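I had been trying to get Zdeňka Jireš on the phone since July, and when she finally called me back she was in the middle of making soup. "Can you hear the onions?" she asked. I could! They were very loud. We talked for most of the afternoon anyway, and she only put me down once, to look for a lid.

If you've never eaten at Gikitz, it's the little lunch place behind the old Flendora flower warehouse, the one with the green door that sticks. Zdeňka opened it with her friend Yeshi Mamo after the two of them got talking in a bread line (long story, involving a lost glove). There are 11 seats and one soup a day. When the soup is gone they lock up and go home.

"People ask me why I don't make two soups," she said. "I tell them, come tomorrow, that's the second soup."

I asked where the recipes come from and she laughed at me. Most of them started with her grandmother's dill and potato soup, which she has now made so many times that she can't stand the smell of dill on her own hands. The red lentil one is all Yeshi's. Yeshi toasts the spices herself before anyone else is in the building and won't let Zdeňka near the pan. "I burned them once," Zdeňka said. "Once! Four years ago! She still brings it up." 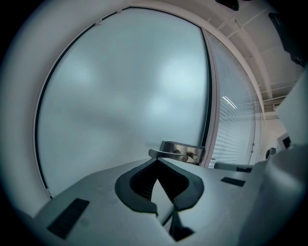

A close look at the gripper, with its ridged black notch.

We got onto money, which I always feel funny asking about, but she didn't mind a bit. In the first winter they sold 986 bowls, and she knows the number because she wrote every one of them down in a school notebook with a horse on it. "It wasn't enough," she said. "It was very much not enough." What saved them was a standing order from Geert Van Beek, who runs the print shop across the canal and wanted lunch for his whole crew. He paid in advance, 300 bowls' worth, and then complained about the salt for a month.

"He was right about the salt," she added, and then made me promise to write that she said so. So there you go, Geert.

I wanted to know whether she'd ever open a second place. I got a long silence and some stirring. She has looked at a corner shop with Yeshi, and they both liked the windows, but the kitchen was upstairs and she has bad knees. "I carry pots all day. You want me to carry them up?" For now they're staying put, though she did let slip that they may start doing bread.

What kind of bread? "Dark," she said, and then the lid was rattling and she had to go.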